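Cremilda Lins has run the guest house at Montes for ten years. She does the bedrooms herself.

"I strip the beds at 10 and they're made again before lunch," she says. "Cotton only. I tried the other stuff and it goes bobbly."
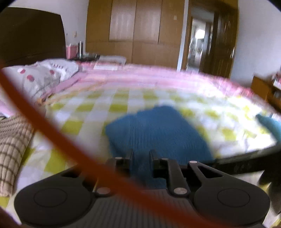
She buys her covers from Plurar, a small mill shop down the valley, and last November she spent 400 euros there. "I wash them at forty, and dry them outside if the wind's right."

Guests leave things behind, mostly chargers and socks. She keeps them in a drawer until spring.

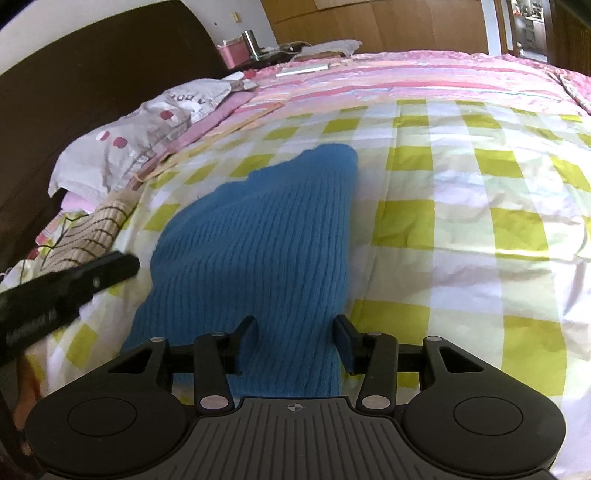 Breakfast and bookings

Breakfast is bread, cheese and her sister's quince jam. Bookings are by phone.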